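Club de robotique Plunano
Compte rendu de la réunion de septembre

Réunion tenue jeudi à 18 h dans la salle du premier étage. Présents : les élèves inscrits à l'atelier, les deux encadrants, Marcelino Barrios pour la partie mécanique. Excusés : les élèves retenus par la sortie de géographie.
Séance ouverte à 18 h 05.

1. Approbation du compte rendu précédent

Approuvé avec une correction : au point 4, lire « pignon » et non « poulie ». La version corrigée remplace l'ancienne dans le dossier partagé.

2. Inscriptions et horaires

L'atelier garde le créneau du jeudi. Les séances durent 90 minutes, rangement compris. L'an dernier, le rangement débordait régulièrement et les batteries restaient parfois sur charge jusqu'au lendemain. Il est décidé que la dernière partie de la séance lui est réservée et que plus aucun essai ne démarre à ce moment-là.
Les nouveaux passent leurs deux premières séances avec l'équipe câblage avant de choisir un groupe. Une élève demande si l'on peut changer de groupe en cours d'année. Réponse : oui, après les vacances d'hiver, à condition de prévenir les deux équipes.

3. Concours de Millstead

Le règlement est arrivé. Principaux changements par rapport à l'an dernier :
– le robot doit tenir, bras replié, dans un cube de 60 cm de côté ;
– chaque équipe présente un dossier technique, noté à part ;
– l'épreuve de préhension comporte désormais des objets lisses et brillants, dont le détail ne sera donné que le jour du concours.
Le dernier point a occupé une bonne partie de la discussion. Le groupe vision craint que les reflets perturbent la détection, le groupe mécanique s'inquiète surtout de l'adhérence. Marcelino Barrios rappelle que le bras actuel a été réglé sur des cubes en mousse et que ces réglages sont à reprendre.
Le club de Brunton participe aussi et propose une rencontre amicale avant l'épreuve. Accord de principe, date à fixer.

4. Budget et matériel

Les câbles de rechange ont coûté 52 euros, facture remise à la direction. Il reste à acheter des vis, de la gaine et une alimentation de secours. Le devis de Zillero pour les roulements est jugé trop élevé pour la quantité demandée ; on en demandera un second avant de commander.
Deux tournevis manquent dans la caisse rouge. Chacun est prié de regarder dans son sac.

5. Avancement du bras (groupes mécanique et vision)

Le groupe mécanique a remonté la pince après le changement du pignon. Le jeu constaté en juin a disparu sur l'axe principal mais persiste un peu au poignet. Le serrage sera revu à la prochaine séance.
Le groupe vision a travaillé à partir de la petite caméra du poignet, avec une boule chromée comme objet d'essai. Sur fond noir, le contour se détache bien. La difficulté vient de l'intérieur : la surface renvoie tout ce qui l'entoure, pièces du robot comprises, et le programme y trouve des bords partout.
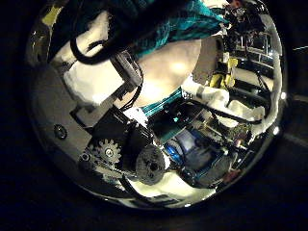 Vue de la caméra du poignet : dans la boule, on reconnaît la roue sombre à surface texturée, un engrenage denté et des câbles noirs, tous déformés par la courbure.

6. Suites à donner pour le bras

Trois pistes ont été proposées pour la détection. La première consiste à ne garder que le contour extérieur et à y ajuster un cercle, sans tenir compte du reste. La deuxième est de placer un diffuseur devant l'éclairage pour adoucir les points brillants près du bord. La troisième, défendue par un seul élève, serait d'entraîner le programme sur des images d'objets brillants ; elle demande beaucoup d'images et sera reprise si les deux autres échouent.
Vote : la première piste est retenue à 9 voix, les autres élèves s'étant abstenus. Le diffuseur sera essayé en parallèle, le matériel étant déjà au club.
Pour l'adhérence, le groupe mécanique préparera des essais avec plusieurs revêtements et notera les résultats dans le cahier – pas sur des feuilles volantes.

7. Dossier technique

Chaque groupe rédige sa partie et la dépose dans le dossier partagé. Le plan est celui de l'an dernier, avec une page supplémentaire sur les essais qui n'ont pas marché. Les encadrants relisent, mais ne réécrivent pas.

8. Questions diverses

Demande d'une seconde multiprise près de la fenêtre : transmise à l'intendance.
Les boissons restent interdites sur les établis.
Le nom du robot n'est toujours pas choisi. Les propositions sont à inscrire au tableau avant la prochaine séance.

Prochaine réunion : en octobre, même heure, même salle.
Séance levée à 19 h 20.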